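Wondell Parede
Ficha do conjunto de dados, versão 2

Resumo

Wondell Parede é um conjunto de imagens anotadas sobre blocos de tomadas suspensos em parede e os cabos que os ligam à zona de trabalho. Contém mais de 2000 imagens, agrupadas em 60 sequências, todas em interiores e com luz artificial. A tarefa principal é a segmentação de objetos pequenos e finos: ganchos, cabos, luzes de presença, interruptores. A tarefa secundária é a associação de cada cabo ao objeto de onde sai.

O conjunto é mantido pela Kelmendi e distribuído no formato Idska. A versão 1 usava caixas delimitadoras; a versão 2 substitui-as por polígonos em todas as classes e por linhas centrais nos cabos. As duas versões não são compatíveis entre si.

Arranjo de referência

As sequências do grupo A partilham o mesmo arranjo: parede branca, mesa de madeira clara encostada à parede, gancho adesivo azul com um peixe cor-de-rosa e bloco de tomadas branco pendurado na vertical. O bloco tem seis tomadas em três filas de duas. A luz vermelha fica junto ao topo, perto do ponto de suspensão. O cabo de alimentação sai pela base e desce até à mesa.

O metal do gancho sobrepõe-se ao desenho do peixe e deve ser separado da placa na anotação. O mesmo vale para o retângulo colado à esquerda da placa, que recebe polígono próprio e não é fundido com ela nem com a parede.

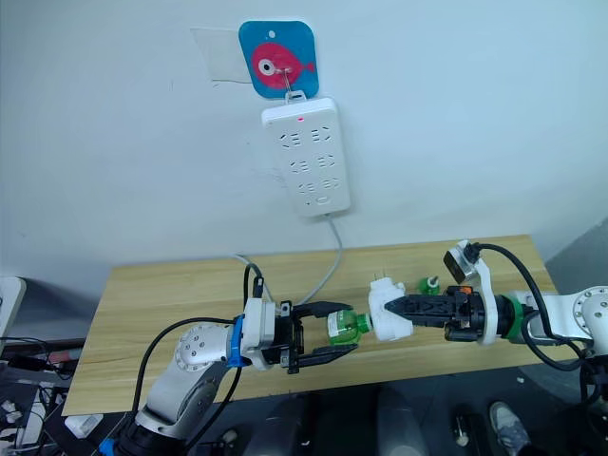 Classes

As 8 classes são as seguintes. Os identificadores são os usados nos ficheiros.

placa_gancho: superfície adesiva do gancho, incluindo qualquer impressão decorativa.
gancho: parte metálica saliente.
bloco_tomadas: corpo completo do bloco, com o rebordo e a aba de suspensão.
tomada: cada saída individual, livre ou ocupada.
luz_presenca: indicador luminoso no corpo do bloco.
interruptor: botão ou patilha no corpo do bloco.
cabo: qualquer cabo, de alimentação ou de sinal, independentemente da cor.
adesivo_residual: fita, papel ou película colados à parede fora da placa.

A mesa e a parede são tratadas como fundo. Os restantes objetos também ficam no fundo, com exceção dos cabos que deles saiam, que são sempre anotados.

Regras de anotação

1. O polígono do bloco_tomadas é fechado por fora das tomadas. As tomadas são anotadas depois, como filhas do bloco.

2. O interruptor só é anotado quando o contorno se distingue do corpo do bloco. Em caso de dúvida, deixa-se sem polígono e ativa-se o campo duvida_interruptor. O seu estado (ligado ou desligado) não é anotado.

3. A luz_presenca é anotada pelo contorno da zona colorida, sem o halo.

4. A cor dos cabos claros é registada como "claro". A distinção entre branco e cinzento existia na versão 1 e foi retirada: a concordância entre anotadores era baixa e a cor aparente mudava de uma imagem para outra.

5. Um cabo interrompido por outro objeto mantém um único identificador se a continuidade for evidente. Caso contrário, cada troço recebe o seu, e a ligação fica por preencher.

6. Os cabos pousados no tampo são anotados até ao ponto em que deixam de se ver. Não se extrapola o traçado para trás da mesa.
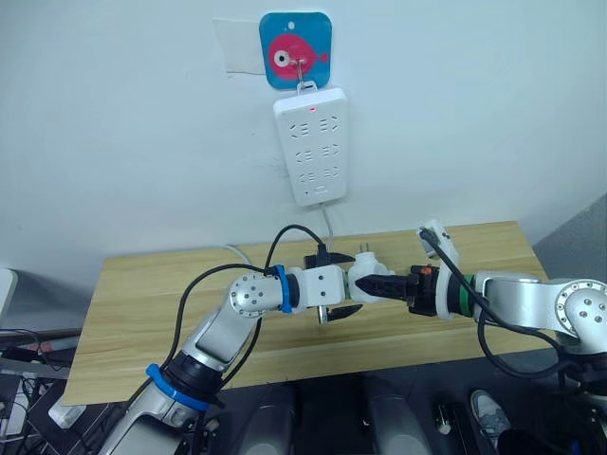 Figura 2. Bloco de tomadas no gancho, com o interruptor retangular perto da base e o cabo de alimentação a descer para a mesa. À esquerda, um segundo cabo claro na parte de trás do tampo.

Atributos

Cada instância de bloco_tomadas inclui os campos orientacao, luz_visivel e cabo_saida. O campo orientacao aceita vertical, horizontal e inclinado. O campo cabo_saida aceita base, topo, lado e desconhecido.

Cada instância de cabo inclui cor, curvatura e apoio. A curvatura é calculada a partir da linha central e não deve ser editada à mão. O apoio aceita parede, tampo, suspenso e misto. O valor suspenso aplica-se a troços em arco que não tocam em nenhuma superfície; é o mais frequente nas vistas próximas e o que mais erros produz nos modelos treinados apenas com vistas gerais.

Tipos de vista

O campo vista distingue geral e proxima. As vistas gerais abrangem a parede e o tampo. As vistas próximas podem não conter o bloco nem o gancho e servem sobretudo para a classe cabo, incluindo cabos pretos sobre fundo escuro, fichas inseridas em aparelhos e laços curtos. As mãos de pessoas que entrem numa vista próxima são mantidas e tratadas como fundo.
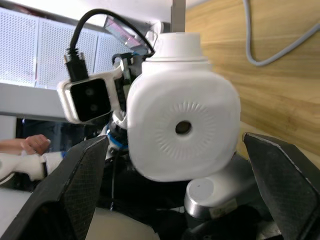
Figura 3. Vista próxima: cabo preto ligado ao topo do módulo com duas lentes, cor "preto", apoio "suspenso". Mão à esquerda, sem anotação.

Formato e organização

dados/imagens: ficheiros PNG, um diretório por sequência.
dados/rotulos: um ficheiro Idska por imagem, com o mesmo nome base.
dados/particoes: listas de treino, validação e teste.
ferramentas/joltov: configuração do validador Joltov.

As partições são feitas por sequência. Imagens da mesma sequência nunca aparecem em duas partições. Quem precisar de uma partição própria deve manter esta regra, ou os resultados de teste ficam inflacionados pela repetição do fundo.

Validação

O validador Joltov verifica polígonos abertos, tomadas sem bloco associado e linhas centrais que saem do polígono do respetivo cabo. Os polígonos com área inferior a 50 píxeis geram um aviso, exceto em luz_presenca e gancho. Os avisos não impedem a exportação; os erros impedem.

Limitações

A variedade de blocos é reduzida e quase todos são brancos. O contraste entre bloco e parede é por isso baixo em grande parte do conjunto, e os modelos tendem a usar a placa azul como pista de localização. Recomenda-se testar com a placa mascarada antes de comparar resultados.

As tomadas ocupadas estão sub-representadas. O conjunto não é adequado para avaliar segurança elétrica, carga ou conformidade da instalação.

Alterações desde a versão 1

Polígonos em todas as classes. Nova classe adesivo_residual. Cor dos cabos claros unificada. Campo apoio acrescentado. Corrigidos os identificadores repetidos em três sequências do grupo B.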